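How to cut your food bill without falling for the usual tricks
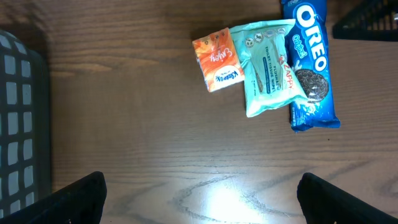

Photo: Marlene Grewal

Every few weeks another article promises to halve your shopping bill. I have tried most of what they suggest, and my view is that a good part of it saves nothing, some of it costs you more, and a small dull remainder works. What follows is the dull remainder, in the order I'd do it.

Step 1. Find out what you spend

Guessing doesn't count. When I first did this I would have sworn blind that our household spent far less on food than it did. The yearly figure came to £2866 for two of us, and that left out everything bought at petrol stations and on railway platforms. Once I went back through the bank statement and added those, I stopped feeling clever about my packed lunches.

Go through three months of statements. Put down every shop, including the small ones. Leave out December if you can, as it will throw off the average. You don't need an app for this. I tested one called Fesia, which sorts your spending into coloured rings, and it filed my dentist under groceries. Paper is fine.

Step 2. Learn to read the small price

The big number on the shelf label is there to sell you something. The small number, the price per 100g or per sheet, is the one to look at. It is often printed in tiny type, and it sometimes switches between grams and kilos on neighbouring shelves, which I refuse to believe is always an accident.

Bring a calculator or use the one on your phone. Divide the price by the weight, then do the same for the pack next to it. A few things to watch for:

Large packs are usually cheaper by weight, but not always. Check every time, even on things you buy every week.
"Family size" and "sharing size" mean whatever the maker wants them to mean.
Tissues and wipes should be compared by the sheet. Then look at the size of the sheet.
Biscuits should be compared by weight, never by pack.

Step 3. Treat offers as adverts

A yellow label is a request. Before you say yes to it, ask whether you would have put the thing on your list at full price. If you wouldn't, you are spending money you had planned to keep, and the "saving" printed on your receipt is a fairy tale.

Multi-buys deserve the most suspicion. They make sense for things that keep and that you get through anyway: rice, tinned tomatoes, washing powder. For salad they are a way of paying to fill your own bin.

Loyalty points are no better. My friend Adanech Tekleab worked out that a year of scanning her card at the Briltden superstore had earned her 921 points. She had been driving past a cheaper shop to collect them.

Step 4. Make a list, but a short one

Meal plans are where I part company with the experts. The full seven-day grid, with a recipe in every box, lasts about a fortnight in most homes. By Thursday someone is tired and wants toast.

Plan four dinners. Write down what those need, check the cupboards, cross off what you already have. Leave the other nights for leftovers and eggs. Keep the list where you will see it before you leave the house – mine is on the back door.

Step 5. Be careful with buying in bulk

The warehouse place outside Skirden will sell you up to 10 kilos of flour in one sack. Before you buy it, ask yourself where it will live and how often you bake. Flour goes stale, spices fade, and nuts turn bitter sooner than you'd think. A low price by weight means very little if you throw a third of it out.

Splitting a sack with a neighbour can work. Agree who pays for what before you go, and weigh it out at the kitchen table instead of doing it by eye. I speak as someone who has had the argument.

Step 6. Check it after three months

Do the sums from step 1 again. If the total has dropped, carry on. If it hasn't, look at the small shops first, then at the takeaways, then at step 3. Prices may have gone up in the meantime, so compare a handful of the same items from an old receipt before you blame yourself.

Ours went down, though by less than the headlines promise. Most of the drop came from buying fewer snacks on the way home, and I still buy more of them than I'd like.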